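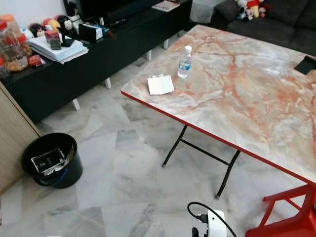 The folding table in the front room, Plurmont open house.

Thu 28 March. Notes typed up the same night, so forgive the mess.

Went to the open house at Plurmont. Two furnished units open to walk through, plus the workshop downstairs where Cusar puts together the furniture that goes into them. I did the units first. Should have done the workshop first, the line was out to the stairs by the time I got down there.

Check-in was slow. One clipboard, one pen. Sticker with your name on it, mine fell off before the elevator.

First unit. Polished marble floor, and it is shiny, you notice it the second the door opens. Everyone walking like it's ice. The front room is set up as if a family lives in it, which I liked a lot better than the usual bowl of fake lemons. Charcoal sofa, wide seats, four plush toys up against the back of it. The yellow bear in the red shirt was popular with the small kids. One girl had to be talked out of leaving with it.

The table is what I came for. We have a dining area that is really a hallway, so anything that folds gets my attention. This one is bigger than I figured from the flyer. Top has a stone look to it -- cream and beige and pale gray, with rusty veins running all through. Glossy. Thin red band along the edge, black tube legs underneath with a crossbar between them. The red edge I could take or leave. My sister would hate it. I sort of came around to it by the second lap.

Marietjie Nel was doing the talking in that unit. She works for Cusar on the furniture side and knew her stuff. Asked her about the pattern and she said they offer it in plain white too but the stone one outsells it. Asked her about heat, she said use a trivet like you would on anything. Fair enough. Asked whether one person can fold it alone and she said yes but she'd rather have two. Good answer, I trust people more when they say that.

The glossy top does catch the light. Big bright patch across it, right where I'd want to sit and read the mail. At home I'd turn it the other way, or get a cloth. Not a dealbreaker.

Other stuff in that room: long low black TV console, plain front, short white legs. You could get a broom under it, maybe a vacuum if yours is flat. I measured nothing, left the tape in the car. Stupid.

The price card said 831 for the table. I asked if that was with chairs. It is not with chairs.

Second unit was smaller and more crowded. Mtshali did the kitchen in there, lots of open shelves, nice to look at but I know what mine would look like after a week. Pantry door sticks. Bathroom was fine. Didn't get a turn on the balcony becuase a couple was having what looked like a serious talk out there.

Then the workshop. Mandla Hendricks took us around, groups of ten, loud room so stand near the front if you go. He says they turned out 3,000 pieces last year, tables mostly. You see the tube for the legs come in straight, then the bending, then the caps get pushed on by hand. The edge band goes on near the end. Somebody asked if it peels. He said it can if you leave a wet rag sitting on it for days, and they'll send you a new strip if you write in. I wrote that down.

No photos in the workshop, so none from me.

Coffee at the end, cookies gone. There was a sheet for a tour of the Ziltinham showroom later on and I put my name down without checking the date, will sort that out tomorrow.

If you're going to the next one:
Park on the back side, the front lot is tiny.
Shoes you can walk on marble with.
Workshop first, units after.
Bring the tape measure. Also bring the size of your own room, I was standing there trying to remember how wide our hallway is and texting home.

Did I buy it? No. Took the leaflet. Want to see it folded up and leaning on a wall before I hand over that kind of money, and there wasn't one folded anywhere that I found, not even downstairs. Marietjie said Ziltinham has one they'll let you fold and carry yourself. So that's the plan I guess.

Will add the kitchen prices when I find the other leaflet, its somewhere in the car.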